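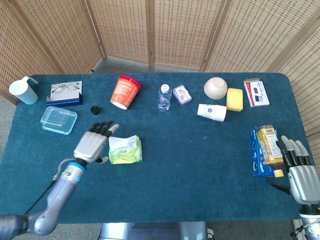

The second bedroom of my flat in Helorholm has a noise problem, and I have spent most of the winter measuring it. The room shares a wall with a stairwell. The stairwell has a steel fire door on each landing, and each door has a closer that was adjusted, if it was adjusted at all, by someone in a hurry. I work in that room four mornings a week and record spoken audio there on the others, so the problem has a cost.

I started with the wrong assumption, which was that the sound came through the wall. The wall is brick with plaster on both sides. Brick is heavy, and mass is most of what stops airborne sound. A single skin of it should have dealt with voices on the stairs without difficulty, and when I put my ear against it, it did. Voices were faint. The doors were not. A door slam arrived as a thud with very little treble in it, and I could feel it in the desk before I had properly heard it.

That pointed to structure-borne transmission. The door frame is fixed to the brick, the brick carries the floor joists, and the joists carry me. Adding material to the wall does almost nothing for this, although there is a large industry willing to sell you the material. I had already bought 2 boxes of foam tiles by the time I worked this out. They are good at absorbing high-frequency reflections inside a room. They do nothing at all for a fire door.

Some notes on measurement, for anyone attempting the same. A phone app will give you a number, and the number will be wrong in absolute terms, but it will be wrong in the same way each time if you leave the phone in one place and turn off any automatic gain. Relative readings are enough to tell you whether a change did anything. I logged peaks from the same shelf at the same height for the whole of the project and ended up with 747 events in a spreadsheet. I sorted them by hour, then by how much of the energy was below 215 Hz. Almost everything that had ruined a recording was in that low group. The distribution by hour was less interesting than I had hoped. People go out in the morning and come back in the evening.

The first change was to the desk. It had stood on the bare boards with its back edge touching the shared wall. I moved it clear of the wall by the width of my hand and put a rubber pad under each foot. Rubber pads are sold by load rating and the rating matters. A pad that is too stiff for the weight on it behaves like a solid block. A pad that is too soft bottoms out and does the same. I weighed the desk with everything on it, one corner at a time, with a bathroom scale and a car jack, and divided accordingly. The pads I bought were from Kitoro and were the cheapest ones that came with a deflection chart. The chart was the reason I bought them.

With the pads in, the thud stopped arriving through the desk. It still arrived through the floor and the chair. The microphone stand was next. I had it on a desk clamp, which couples the microphone to whatever the desk is doing, and I replaced it with a floor stand on a thick square of carpet over a second square of dense rubber underlay. I then added an elastic shock mount, which I should have done first, since it cost less than lunch and made the largest single difference in the log.

The second change was to gaps. Low frequencies were coming through the structure, but there was a residue of mid-range sound - footsteps, keys, the mail flap - and that was airborne. It came under the bedroom door from the hall. I fitted a drop seal, a strip in an aluminum channel that lowers when the door closes and lifts when it opens. Fitting one is an hour of work if the door is square. Mine is out of square by enough that I had to plane the bottom edge, rehang it, find it still caught, and plane it again.

The third change was the one I had put off, which was to talk to the building. The management company is called Niltstead and has a web form. The web form has a category for noise, which leads to a page about being considerate to neighbors. I submitted under "doors" instead. Two weeks later I had a reply from Modupe Aliyu, who asked sensible questions: which landing, which door, whether it slammed through the whole swing or only at the end.

It slammed at the end. A hydraulic closer normally has two valves, one for the sweep and one for the latch, meaning the last few degrees. If the latch valve is too far open the door behaves well for most of its travel and then lets go. A technician came in March and turned the valve on my landing by a quarter turn clockwise. He did the landing below as well when I asked. The peak for that door dropped below anything else in the log and has stayed there.

The top landing still slams. Its closer is a Demirtaş, older than the rest, and it leaks oil down the face of the door, so adjusting it is pointless and it needs replacing. I have filled in the form again, under "doors", with the readings attached.

The foam tiles are still in their boxes, if anyone in Helorholm has a use for them.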